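Speaker notes: Teaching by Demonstration in a Small Retail Workspace
Presenter: Jurgita Zariņš, Cirkow
Session chair: Daiane Sampaio
Slot: 17 minutes, questions included. Clicker is on the lectern. The slides advance one behind the notes until the title slide has been passed.

Opening (slide 1)

Good afternoon, and thank you to Daiane Sampaio for the introduction. My name is Jurgita Zariņš, and I lead the demonstration program at Cirkow. I will speak today about how our operators show a robot a task, either by guiding the arm directly by hand or by driving it from a separate station. The work falls under the Prama project, which began in November.

Pause for the logo slide. Mention Mets as our partner for operator training. Do not read the full partner list.

Two ways of showing a task (slides 2 and 3)

In hand guiding, the operator stands beside the arm, takes hold of it at the wrist and moves it through the task. The joints are set to offer little resistance, and their positions are recorded throughout. Operators find this natural and usually need only a short introduction. Its weakness is that the operator's own hands and sleeves enter the camera views, and the robot will not have those hands beside it when it works alone.

In remote control, the operator sits at the Cirnier station and moves a smaller pair of arms, which the robot follows. The camera views stay clear of the operator. The cost is in touch: the operator must judge contact mostly by eye, and new operators press too hard on whatever they are holding.

We use both. Hand guiding is our method for a first attempt at a new motion, when the operator and the engineer are still discussing how the motion should go. Remote control is our method for the demonstrations that are kept for training.

If time is short, skip slide 3 and go directly to the numbers.

What we recorded (slide 4)

For the tray task we recorded 99 remote demonstrations. After review, 34 were set aside. The most common reason was hesitation: the operator stopped partway to think, and the arm stopped as well. A learning system has no means of knowing that the pause was not part of the task. We now ask operators to rehearse the motion once without recording, then to perform it at an even pace.

Two operators shared the work. We had expected their styles to differ, and they did. One approached the tray low and from the side, while the other came down from above. Both are correct. When the two styles were mixed without labels, the trained motion wavered between them on approach. Labeling each demonstration by approach resolved most of this.

Speak slowly here. This is the point on which we received the most questions at the internal review.

The workspace (slide 5)

We chose to work among stocked shelves at an early stage. A bare wall gives cleaner recordings, but the robot is intended for rooms in which bottles and packets fill the background, and the labels and colors behind the tray should be present from the first day of training.

Leave the slide up for a few seconds before speaking. Direct the audience to the finger of the gripper and its distance from the near rim. The tray is shallow, pale and slightly glossy, and it sits on a white tabletop, so the rim is harder to judge on a monitor than it is in person. Operators are taught to look for the darker shading along the far edge and to use it as a guide to the tray's position.

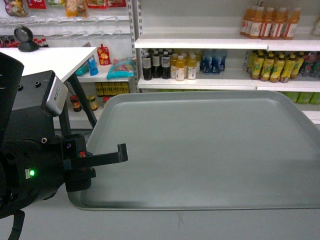 Advice for operators (slide 6)

Agree on the starting position before the session and return to it every time.

Keep the wrist cable free of the table edge - a snag will show up in the data as a strange turn of the wrist.

End a demonstration clearly. Hold still at the finish, then stop the recording.

When an attempt goes wrong, say so at once and mark it. Do not repair it halfway unless the session is meant to teach recovery.

Closing (slide 7)

Our next stage is a set of demonstrations devoted to recovery, in which the operator begins from a poor position and corrects it. We will record these at the Cirnier station and keep them separate from the main set until they have been reviewed.

Thank Mets and the Prama operators. Invite questions. If asked about cost or purchase dates, refer the person to the Cirkow desk in the lobby, which is staffed until 5 p.m.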